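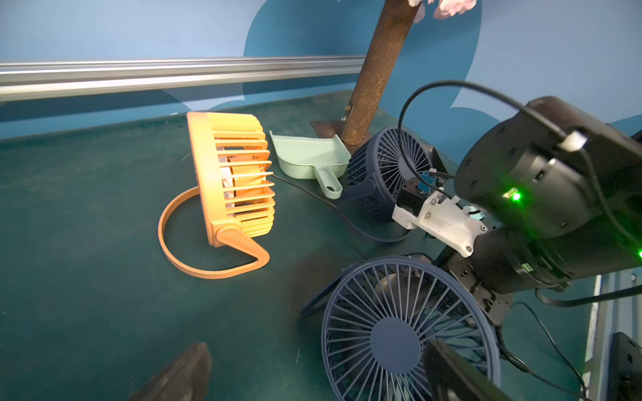
Harb returns room: handling cell, station 2

The Harb site takes back small household goods from stores and mail orders, checks them, and sends them on to resale, parts, or recycling. Until September all of the sorting at the front of the line was done by hand. Station 2 now has a robot arm on the table, set up by Trindari and run by the same crew that used to sort there. Notes on the station follow, by subject.

Mixed goods on the table
Portable fans in two styles, one orange and yellow with slats, the others navy blue with round spoked guards. A mint-green plastic scoop lies among them. The arm is expected to deal with items in whatever position they were set down, which rules out the trays used at the older stations.

Gripper
White 3D-printed bracket, black screws, black finger. The bracket design has been changed several times at the request of the operators, mostly to make the screws easier to reach with a short driver. Spare brackets are printed on site and kept in the drawer under the control desk.

Work surface
Green felt over the tabletop. Operators check it for loose threads at the start of each shift and replace it when it begins to bunch. Items with oil or battery residue go to the manual bench.

Cords
One thin black cable runs across the felt from the orange fan. Cords remain the main cause of stops. The current rule is that an operator ties the cord before the item goes to the arm, if there is time. Of 431 stops logged in the trial, 200 were put down to cords.

What changed for the crew
Nobody was moved off the line. Lifting and turning went down, and watching went up. Operators now spend up to 32 minutes of each hour at the screen, where they confirm the item type and clear faults. Several reported sore eyes in the first weeks; the screen was lowered and the task now rotates with packing. Pay grade for the station was raised one step after the fault-clearing course was added.

Open points
Fault messages are still written for the installer and need plain wording. The Prellatum stock system does not yet accept item types from the arm, so they are keyed in a second time at packing. Night shift has asked for its own trained lead.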